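Home Projects Reports Reading Room About

Checking the Dudek Periodical List
Student project report, April
By the Sunik group

Our task was to find out whether the Dudek list of small religious and temperance periodicals can be trusted for dates. The list has 308 titles. We drew 200 of them and compared each entry with the catalog at the Brisum library.

We doubt the list is as good as its preface claims. Publishers' names were mostly right. First years of publication were another matter: in several entries the year given is the year of a bound reprint, and the compiler does not say so. Three titles seem to be one paper that changed its name twice. Four we could not find anywhere, and we are not convinced they were ever printed.

The Utex search tool did not help much. It ranks by title only, so a paper called The Messenger brings up every other Messenger before the one you want. We ended up searching by town and printer.
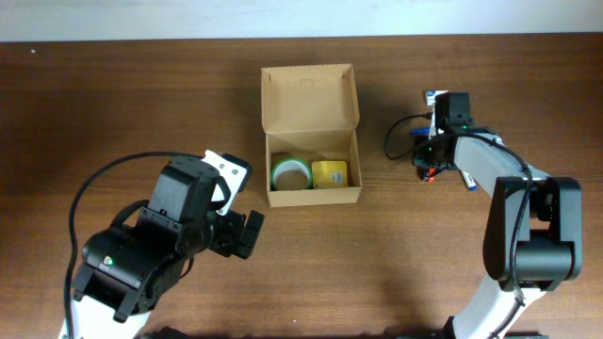
Where the catalog and the list disagreed, we took the catalog's date, but that is a weak rule. Both may be copying the same older handlist, and agreement between them proves little. A second group should look at the title pages of the remaining 108 before anyone cites our results.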